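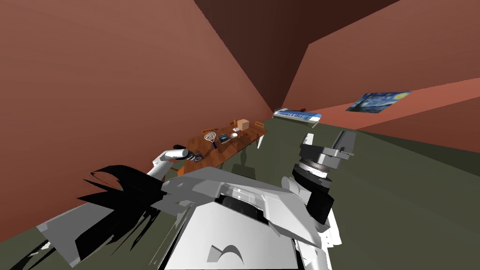 By Edivaldo Paiva
Posted 15/06/2021 in Guesthouses & Stays

So I finally made it to the open day at Clenuvell, the old farmhouse outside Bragança that has been getting turned into a guesthouse for what feels like forever. I'd been on their mailing list since January and had pretty much given up hope, and then the invitation popped up and I had my bag packed before I'd finished reading it.

Getting there is easy if you have a car and a bit of a pain if you don't. I took the bus into Bragança and then split a taxi with a couple from Hallport who were on their way to the same thing (we worked this out because we were all standing on the same corner holding the same printed map). The last stretch is a farm track with grass up the middle, and our driver took it very, very slowly. There's a sign at the turn, but it's small and it faces the wrong way if you're coming from town, so keep your eyes open after the chapel.

The house sits at 700 meters, and you feel it. It was hot in town and up there I wanted my sweater by late afternoon. The owners said the winters are properly cold and that they plan to stay open through them, with the fireplaces going. I'd go just for that!

We were shown around in small groups. Mine started in the kitchen, which still has the old bread oven, and they'd been baking in it since early morning. I ate more than my share. From there you go up a steep stone staircase to the bedrooms. The ones at the front get the view down the valley and the ones at the back look straight onto the chestnut trees, and I honestly couldn't tell you which I liked better. The back ones are quieter, I'll say that. The beds are good (I lay down on one, everyone did) and the showers have real pressure, which I tested with my sleeve rolled up and got soaked to the elbow.

A few things weren't finished. The pool is a hole with a fence around it. One of the downstairs bathrooms had no door yet, and the breakfast terrace was still waiting for its tiles. They didn't try to hide any of it, and the woman leading us just laughed and said to come back in a month or two.

Prices for the opening season start at 80 euros a night for a double with breakfast, and there's a 2 night minimum on weekends. Dogs are fine if you ask first. Kids are welcome too, although with that staircase I'd want a ground floor room if mine were still little. Dinner is extra and you need to tell them by noon, as they shop in the village.

After lunch (soup, smoked sausage, more of that bread) there was a walk. The path leaves from behind the barn and joins the old mule trail toward the river. It's marked with yellow paint, some of it pretty faded, and I lost the group once at a fork and had to follow the voices. Good shoes, please. A man in front of me did it in sandals and was picking stones out the whole way down.

The agency handling the bookings is Cokent, the same people who look after a few of the river cottages I wrote up last summer. I've always found them quick to answer. If you call, ask for the Clenuvell desk, extension 807, otherwise you end up in the general line listening to the same guitar song over and over.

I've put my name down for three nights in a back room once the terrace is done. Will report on the breakfast. If anyone has taken the bus all the way from Porto with luggage, let me know in the comments how the connection was - the timetable online looks out of date to me.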